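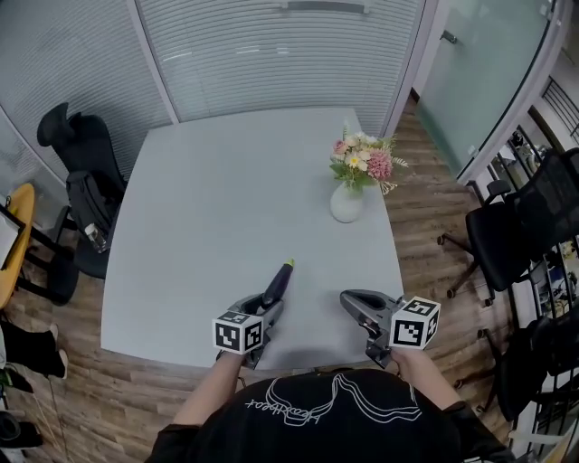

Vurkness is a tracking and alignment package for handheld gripper recordings. It takes the camera streams, finds the square markers on each gripper and writes out one set of hand paths on a shared clock. I used version 2 through most of June on pick and place recordings, 172 of them in all.

Setup took a morning. The calibration tool is the best part: it asks for a short sweep over the table, then tells you which marker is off and by how much. Grustar, which we used before, only gave a pass or fail.

Marker tracking is solid when at least one face of the cube is in clear view. Turn the wrist far enough and the path starts to jitter. There is a smoothing setting, but it also rounds off the moment the jaws close, so I left it low.

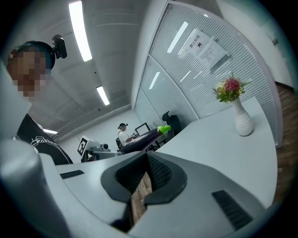
Gripper view with the eggplant above the jaw.

The object labels are weaker. Glossy items gave me the most trouble, and 14 recordings needed their grasp points fixed by hand. The editor for this is slow – every change reloads the whole clip. Vlasta Slanina wrote a small script that sends the fixes in as a batch, and I would not want to work without it.

Export to Trnka worked the first time. Export to Berasero dropped the jaw width column until I renamed it in the config file. The manual doesn't mention this.

Paths and timing get a yes from me. For labels I'd keep whatever you have now and look again after the next release.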